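The Return of Captain Barkow

Dec 3, 2018

I have been meaning to write about Captain Barkow for months, ever since Glenys Rutherford lent me her box of the old cartoons back in August and I promised to give them back within a fortnight (sorry Glenys, they are on the hall shelf, I walk past them every day).

If you never met him, Barkow was a walrus who ran a ferry between two islands, Elura and Kanaan, and in every single episode the ferry sank. You knew it would. The fun was all in the how. Once it was a cheese delivery, once a brass band, and once he simply sneezed. His first mate was a very tired gull called Redeck who only ever said "Noted, Captain", and I still say it to my husband when he tells me the bins need doing.

I watched 3 episodes the first night and then, I'm a little ashamed to say, the whole box over the week after. They hold up far better than I expected! The backgrounds are lovely, all soft greens and smudgy harbour lights, and the music has been stuck in my head since. What I had forgotten was how slow they are. There's a good long stretch in the lighthouse one where Redeck just looks at a sandwich.
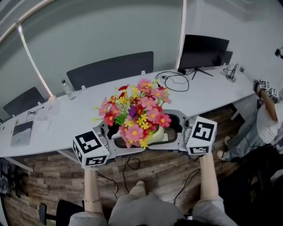 The later ones are weaker, I think. They gave Barkow a nephew, and the nephew skateboards, and the ferry hardly sinks at all. Angus Trevaskis left a comment on my last post saying the nephew years were his favourites, and he is very welcome to them, but I can't agree. A Barkow who gets to Kanaan on time is just a walrus with a job.

Anyway, the brass band one is the place to start - and watch the tuba player at the back, he keeps playing right the way down. Next time I want to write about the Christmas special, if I can get through it without crying.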